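Ermelinda Morais
Passei a tarde a arrumar a cozinha da casa da minha tia, em Estier. Vou deixar aqui o que fiz, por ordem, que já duas pessoas me perguntaram e assim fica escrito.

A cozinha é estreita, com bancada de um lado só e uma despensa ao fundo. A parede entre a janela e o frigorífico tem 151 cm. Medi duas vezes, porque a estante que lá queremos pôr tem de caber sem tapar a tomada.

Comecei pela despensa. Tirei tudo para cima da mesa, prateleira a prateleira. As conservas à direita, os secos à esquerda, o que estava fora de prazo para o chão.

Fora de prazo havia mais do que eu esperava. Fermento, duas farinhas, um frasco de colorau que já não cheirava a nada. O arroz estava bom. O feijão também, passei-o para frascos.

Frascos: usei os de vidro que ela guardava no móvel da sala. Lavei-os de manhã e deixei-os de boca para baixo num pano até estarem secos por dentro. Quem tiver pressa que use outra coisa, arroz em frasco húmido estraga-se.

Etiquetas com fita de papel e caneta. Escrevo o nome e o mês em que enchi. Estes ficaram todos com "outubro". Nada de etiquetas de autocolante, que depois não saem.

As prateleiras da despensa aguentam até 80 quilos cada, diz o papel que vinha com elas. Mesmo assim, os garrafões de água ficaram no chão.

Depois, os talheres e as panelas. A gaveta de cima ficou para o que se usa todos os dias, a do meio para colheres de pau e espátulas, a de baixo para o resto. As tampas foram para um suporte ao alto, dentro do armário.

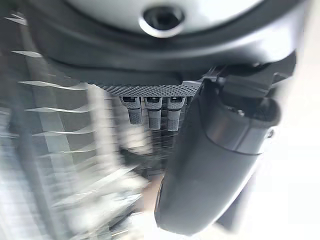
Outubro, a meio da tarde.

As panelas grandes foram para baixo do lava-loiça. A minha tia queria-as em cima do armário e eu percebo, estiveram lá vinte anos. Combinámos experimentar até ao Natal e depois ela decide.

O Pascal Le Goff perguntou-me pelo produto que uso na gordura do exaustor. Água bem quente, detergente da loiça e bicarbonato, meia hora de molho para os filtros. Escova velha nos cantos. Passar por água e secar em pé.

No puxador do forno não usei bicarbonato. Pano macio e detergente, mais nada, para não riscar.

A estante para a tal parede é da Ferrand e custa 200 euros com entrega. Vi outra mais barata na Ikard, mas é mais funda e ia roubar passagem à porta. Ainda não encomendei nenhuma.

Contas até agora: 446 euros, a contar com o candeeiro novo por cima da bancada e a pintura do tecto. A estante não está incluída. O candeeiro foi a parte cara, e foi também a que fez mais diferença à noite.

O que deitei fora: três tábuas de corte rachadas, um ralador torto, caixas de plástico sem tampa e tampas sem caixa. O que dei: a segunda fritadeira e um serviço de chá, que foram para a Sumaiya Samarakoon, do prédio ao lado.

O que ficou por decidir: a máquina de moer carne, de manivela, pesadíssima. Não é usada desde que me lembro. A minha tia diz que fica. Está embrulhada em jornal na prateleira de baixo.

Os panos de cozinha foram todos para a máquina, a sessenta graus. Os que tinham buracos passaram a panos de chão. Os bons estão dobrados em três, na segunda gaveta ao lado do fogão.

Debaixo do lava-loiça encontrei uma pinga no sifão. Apertei à mão e pus uma bacia por baixo. Amanhã vejo se a bacia tem água. Se tiver, troco o vedante, já sei onde o compro.

Perguntaram também quanto tempo levei. Comecei às dez da manhã, parei para almoçar e acabei perto das sete. A despensa foi mais de metade disso.

Falta o armário alto por cima do frigorífico. Preciso do escadote, que está emprestado à Eugénie Lacroix e volta na semana que vem. Depois ponho aqui o resto.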